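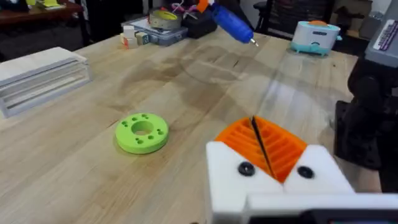
Dark smudges on a light wood table, and where to put the small stuff that lives on it

I have a light wood work table, a Skiston, bought secondhand in July. The grain is easy to see and I would like to keep it that way. It has picked up a few darker smudges and I can't work out what they are. They don't feel raised when I run a fingernail over them. A damp cloth does nothing. Dish soap on a damp cloth took a little color off one of them, or else I was seeing what I wanted to see, and when the spot dried it looked the same as before.

I don't know what finish is on the top. The seller said "oil, probably." Water left on it for a minute does not bead up much. The underside looks a bit paler than the top and feels rougher.

I can live with marks on a work table. What I don't want is to scrub one area and end up with a pale patch that looks worse than the smudge. I have a can of Worken hard wax oil, unopened, that I bought for 40 dollars before I read the label and saw it needs a bare or already oiled surface. So the first question is how to find out what I've got, and the second is how to lift the marks.

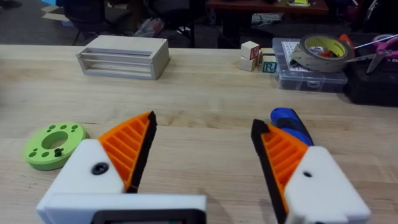 Macedo
Member, Surnstead. Asked Apr 12, 2019. Viewed 522 times.

The other half of the problem is what stays out on it. The table gets used for whatever is going on that day and things stay behind. Right now there is a lime-green ring with holes in it, a screw, scissors, a roll of beige tape sitting on top of the clear compartment box, and some alphabet blocks. The white slatted box at the back was supposed to take care of this. It is open at the front and the slats work as shelves, which is fine for anything big enough not to drop through, and no use for screws.

The clear compartment box ought to be where the small parts go, but things get put on its lid and then I don't open it. I would like a setup where I can wipe the whole top down in a couple of minutes. At the moment wiping means moving things one at a time, so I wipe in between them and push the dirt around. That could be part of how the smudges got there.

There are no drawers in the table and I would rather not screw anything to it. The desk across the room has its own stuff on it and isn't available. I don't want to buy a cabinet. One more cheap box or a tray would be OK.

What I have tried so far:

- damp microfiber cloth
- a drop of dish soap in warm water
- a white pencil eraser, on one smudge, which made that spot slightly shinier and did nothing else

What I haven't tried: mineral spirits, vinegar, sandpaper, anything with bleach in it.

3 answers

Answer 1 (accepted)

Find out about the finish first. Go to the underside or a back corner and put one drop of water on it. Wait five minutes. If the drop sits there like a bead, you have a film finish such as polyurethane or lacquer. If it soaks in and leaves a dark spot that goes away as it dries, you have bare wood or an oil finish that has worn out. Do the same thing on the top, because the underside is often left unfinished and will tell you nothing about the top. From what you say about water not beading, I'd expect old oil.

Then rub a hidden area of the top with a cotton swab and a bit of denatured alcohol. If the surface gets sticky, it's shellac or maybe lacquer, and you should stop and come back and say so. If nothing happens, carry on.

For the marks, go in this order and stop when one works.

1. Mineral spirits on a white cloth. Rub lightly with the grain and look at the cloth. If it comes away gray or brown, the smudge is grease, wax or hand dirt, and you can keep going with clean parts of the cloth until it stops coming off. Open a window. Lay the cloth flat outdoors to dry afterward, do not ball it up in the trash.

2. If the marks are gray to black and the mineral spirits did nothing, they may be iron stains. Screws and scissors left on damp wood will do that, more so on wood with a lot of tannin in it. Oxalic acid takes those out. It is sold as wood bleach. Wear gloves and eye protection, follow the mixing directions on the package, and put it on the whole top from edge to edge. If you only do the spots you will get the pale patches you are worried about. Rinse several times with clean water and let it dry overnight. It won't work through a layer of oil, so it comes after a light sanding.

3. Sanding. Use 120, then 150, by hand with a block, and do the whole top. Do not go finer than the can says. Hard wax oils need some tooth to grab, and a top sanded too smooth won't take enough of it. I have seen people go to 2,000 on a table and then wonder why the oil wiped straight off.

If you end up at step 3 your can of Worken gets used after all. Thin coats, wipe off the extra within the time on the label, and leave the table alone for as long as it tells you to. Everything comes off the table for that, including whatever is clamped or standing at the edges.

The shiny spot from the eraser is just burnishing. It will go when you sand, or sooner.

Comments on this answer:

Is denatured alcohol the same as rubbing alcohol? I only have the drugstore kind.
No. Rubbing alcohol has more water in it. It will work as a rough test but it is slower.

The underside was bare, the drop went right in. On the top it took a few minutes and left a darker ring, which was gone by lunch. Alcohol did nothing. Mineral spirits got two of the smudges mostly off, and the cloth was brown. The other ones didn't change. (Macedo)
Then the top is tired oil and the first two were grease. Try the spirits one more time on the others before you buy oxalic acid.

Answer 2

I can't help much with the stain but I can with the clutter. I had the same thing on a sewing table.

Get one tray with a lip, big enough to hold what is out on a normal day but not so big that it takes over the table. A cafeteria tray or a rimmed baking sheet is fine. Anything that is in use goes on the tray. When you want to wipe the table you pick up the tray, put it on a chair, wipe, and put it back. You don't have to sort anything first. Sort it when the tray is full.

For the slatted box, cut a piece of stiff cardboard to fit each shelf and lay it on the slats. Now small things won't go through. If you want it nicer use thin plywood or a piece of shelf liner on top of the cardboard. Or put little open tubs on the shelves and drop the screws in those. I used the lids from peanut butter jars for years.

The compartment box should go somewhere you can't stack things on it. Standing on its side works if the lid latches well and the dividers go all the way up to the lid. Test that over a towel first. Mine did not go all the way up and I had 797 beads in one compartment, or that's what it said on the bag.

Tape goes on a dowel or a hook. You said no screws in the table, so put a hook on the side of the slatted box if the wood is thick enough. Scissors can hang there too. Put them back on the hook every time or there's no point in having it.

If the alphabet blocks belong to a kid I'd give them a low box on the floor. If they are yours they can stay on the shelf.

Comments on this answer:

Cardboard is cut and in. The screws are in a jar lid. I don't have a tray yet, so I'm using the lid of a storage bin. (Macedo)
Does the tray scratch the table? Mine is metal.
Stick felt pads under the corners.

Answer 3

Magic eraser. Works on everything. I use it on my kitchen table, my walls and the car.

Comments on this answer:

Please don't do this on an oiled top. Those sponges are a very fine abrasive, and you will get light spots wherever you rub. The question says that is what they want to avoid.
It worked on mine.
Is yours laminate?
It might be.

We use cookies to remember your login and to see which pages get read. By continuing to use this site you agree to our use of cookies. Sign up for the weekly newsletter to get new questions by email.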